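Dumura guidelines

The Dumura guidelines are a set of good practice rules for recording manipulation tasks with robot arms on a tabletop. They cover the preparation of the table, the position of the gripper before a task, and the handling of loose food such as grain. The current edition has 19 rules in 2 parts. The guidelines are not a safety standard and do not replace one.

Background

The first edition was written at the Morikawa workshop, where several groups found that their recordings could not be compared. Some groups started with the gripper open, others with it closed, and the table was often different from one recording to the next. The text was later revised together with the Skiro project, which added the part on food.

Table and background

The work surface should be plain and of one light color. Objects that do not belong to the task are removed before the arm is switched on. Windows and shelves behind the table should be covered, and a plain curtain is accepted for this purpose. 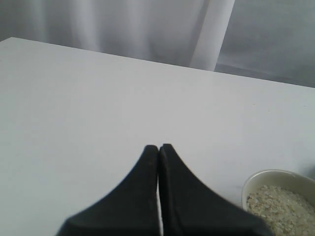
Nearly closed gripper at a white table, with a bowl of grains at the right. Photo: Wista

A container may stand near the border of the wrist camera's view, but its place must be written in the record. Small marks on the surface are allowed – they do not have to be cleaned away between recordings.

Start position

Rule 14 says that the fingers must be empty at the start of a recording. They may be open or closed, but the choice must stay the same for the whole series. A series has at most 100 recordings. After this the finger pads are checked for wear, and the result is noted also when no wear is found.
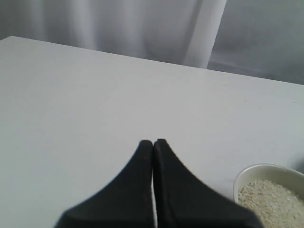 Loose food

Grain and similar food is kept in a round bowl without sharp edges. It is used for the recordings only and must not be eaten later. Grains which fall on the table are collected before the next recording starts. Wista uses a stricter version of this rule, in which the bowl is also weighed every time.

See also

Gripper
Skiro
Workspace calibration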